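Recording your first set of demonstrations

Before a learning system can copy a task, it needs examples of the task done by a person steering the arm. These notes cover a first session on one arm with one table. They assume the arm already moves when you tell it to.

Pick a single short task. Ours at Namden was pushing a block to a taped line. Write down where the task starts and where it ends, and stick to that wording for the whole set. If two people are steering, both should read it before they begin.

Check the wrist bolts and move every joint slowly through the range you'll need. Watch the cables while you do it. A loop that is fine at rest can pull tight when the wrist turns, and a snagged cable spoils the recording as well as the connector.
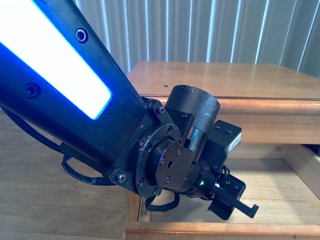

Next, set the start pose and save it. Go back to it before each take, but move the block a little every time. If the block always sits in the same spot, the system learns the spot and ignores the block.

Start recording, wait a second, do the task at an even pace, wait again, then stop. Don't rush. Long pauses in the middle are worse than slow movement – the system will copy those too.

Label each take straight away as good, poor or failed. Keep the failed ones in a separate folder. Aim for 200 good takes, and train once at 49 to see whether anything is badly wrong before you carry on.

Keep the light steady through a session. If the sun moves across the table, note the time in the log.

Comments

Vivek Garg
Do you throw away takes where the block slips but you recover?

Archana Kashyap
Keep them if you finish the task. We label them good and add a note.

Niilo Pelkonen
Training early saved me a lot of work. My start pose was off in 11 takes and I hadn't spotted it.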